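Protokoll der Runde »Können die das schon?«
Freitag, 25. April 2025, Teeküche von Gudska, danach am Arbeitstisch

Anwesend: Perrine Hervieu, Valentin Renaud, Ji-hoon Baek, Dorian Guérin (ab TOP 2, sein Zug stand mal wieder) und ich, Vilgot Wallin, der das hier mitschreibt.
Entschuldigt: die Kollegen von Fleury, alle beim Messeaufbau.

Ich schreibe wie immer so, wie ich rede, Beschwerden bitte direkt an mich. Das Protokoll vom März ist ohne Änderungen durchgegangen.

TOP 1: Stand am Tisch

Eier und Teller, Raster auf dem Papier.

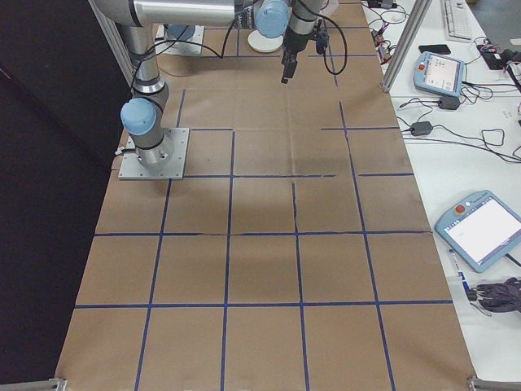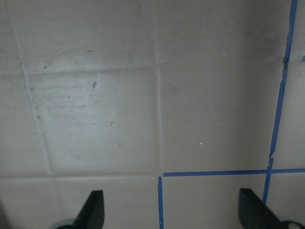
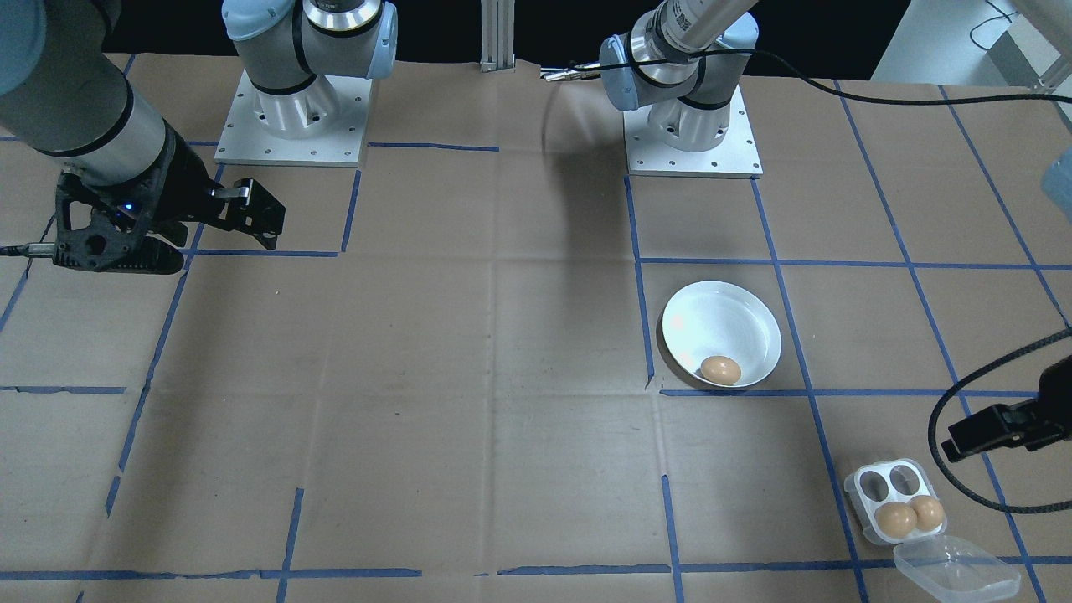
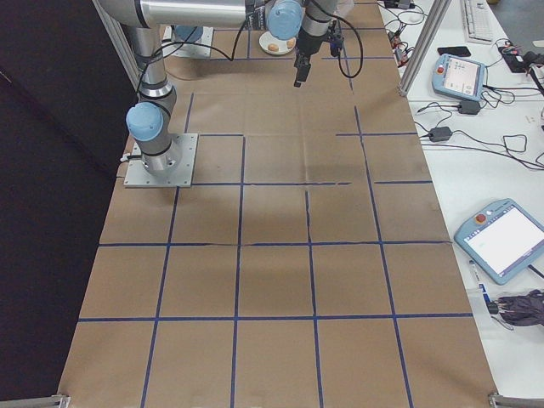
Valentin fing gleich mit der Grundsatzfrage an: Würde einer von uns so eine Maschine zu Hause in die Küche stellen? Ich habe sofort ja gesagt (ich hasse Ausräumen!), Perrine ebenso sofort nein. Sie findet, wir reden viel zu oft über das Greifen und viel zu selten über alles drumherum. Ein Mensch, der Eier wegräumt, schiebt nebenbei die Butter zur Seite, merkt, dass eines einen Sprung hat, und macht mit dem Ellbogen den Kühlschrank zu. Davon sind wir weit weg, da waren wir uns dann doch alle einig.

Ji-hoon hielt dagegen, dass ein Ei vor ein paar Jahren noch als Angstgegner galt und heute niemand mehr den Atem anhält. Bei ihm lag die Grenze zuletzt eher bei den Verpackungen, also Deckel, Laschen, alles, was nachgibt. Er möchte, dass wir Öffnen und Schließen künftig als eigene Aufgabe führen und nicht mehr unter »Einräumen« verstecken. Angenommen, ohne Gegenstimme.

TOP 2: Anfrage von Trasodness

Dorian kam rein, noch in der Jacke, und berichtete vom Telefonat. Trasodness betreibt Betriebskantinen und will wissen, ob man das Bestücken der Frühstücksteller abgeben kann. Es geht um 800 Teller am Morgen an ihrem größten Standort. Zur Zeit machen das 5 Leute, und zwei davon gehen im Sommer in Rente.

Danach wurde es ein bisschen laut. Valentin würde das Projekt am liebsten morgen anfangen – gleiche Teller, gleiche Höhe, immer dieselbe Bewegung, besser wird es nicht. Perrine fragte, wer denn die Krümel wegmacht, wer nachfüllt und wer kommt, wenn um halb sechs etwas klemmt. Dorian meinte trocken, das sei bei Trasodness bisher auch nicht geklärt, mit Menschen. Ich habe vorgeschlagen, erst einmal hinzufahren und eine Schicht lang zuzuschauen, bevor wir irgendwas versprechen. Perrine und Dorian fahren, Termin stimmen sie untereinander ab.

Wichtig war Ji-hoon noch, dass wir Trasodness keine Zahl zur Geschwindigkeit nennen. Wir haben keine, die in einer echten Küche entstanden ist. Steht hiermit im Protokoll.

TOP 3: Pokex

Pokex heißt unsere Aufgabenliste, für alle, die das zum ersten Mal lesen. Sie hat jetzt 17 Einträge, von »Brot auf Teller« bis »Wäsche zusammenlegen«. Wir sind sie durchgegangen und haben bei 7 davon gesagt: ja, das würden wir einer Maschine heute unbeaufsichtigt überlassen. Über die Wäsche haben wir viel zu lange gestritten. Valentin sagt Handtücher ja, Hemden nein, und Perrine will sehen, wie er selbst Hemden faltet. Der Eintrag wird geteilt.

Neu aufgenommen wird »Regal nachfüllen« für den Laden, auf Wunsch von Fleury. Wer die Beschreibung dazu schreibt, ist offen, ich frage dort nach, sobald der Messeaufbau durch ist.

TOP 4: Verschiedenes

Der Schlüssel zum Materialschrank ist wieder da, er lag in Dorians anderer Jacke. Perrine bittet darum, Änderungen an der Liste mit Kürzel zu versehen, damit sie nicht raten muss. Und Ji-hoon bringt nächstes Mal Kuchen mit, das hat er gesagt und ich habe es aufgeschrieben.

Offen bis zur nächsten Runde:
Perrine, Dorian: Besuch bei Trasodness
Ji-hoon: Öffnen und Schließen als eigene Aufgabe formulieren
Valentin: Eintrag Wäsche teilen
Vilgot: Rückfrage bei Fleury

Protokoll: Vilgot Wallin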